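Flukuvus mint bush

The Flukuvus mint bush is a tidy evergreen shrub I've grown out the back for years, and I'm still mad about it! It was raised at the Romaniuk nursery in Darkeck, where it turned up as a seedling in a tray of roughly 40, and it was first sold one August.

Mine sits at 65 centimetres tall and a bit wider than that (it'd go to a metre if I let it). The leaves are small, dark and smell wonderful when you brush past, and the mauve flowers cover the whole thing from late winter well into spring.
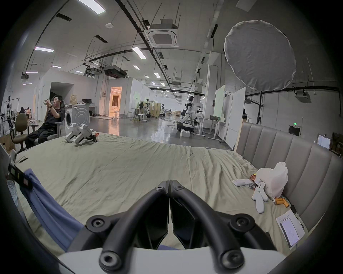 Bed with khaki-beige sheet and grey headboard.

It likes good drainage and morning sun, and it sulks in heavy clay – I lost two that way. Trim it lightly straight after flowering, never into bare wood. Cuttings taken in autumn root in seven weeks or so for me.

Brarnisance, its paler sister, has nearly white flowers and a looser habit. I find it a touch fussier about wind, though the bees don't seem to have a favourite.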